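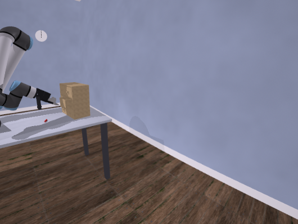

Charity walk kit - kitchen table tips

Doing the Brorkadbridge sponsored walk again, so quick notes before I forget.

- Sponsor forms: zip bag, one pen per bag. Pens go missing, always.
- Flapjacks: cut while warm, wrap in 2s. Freeze fine.
- Water bottles: baking soda, hot water, leave 30 minutes. Rinse well. Lids too!
- Boots: stuff with newspaper overnight, change it once. Not on the heater, glue goes.
- Collection tins: old coffee cans work. Tape the lid, cut slot with a craft knife, file teh edge.
- Coins: bag as you go. We had 200 loose quarters in January - never again.
- Blister kit: tape, small scissors, clean socks. Top pocket, not the bottom of the bag

More when I get a minute.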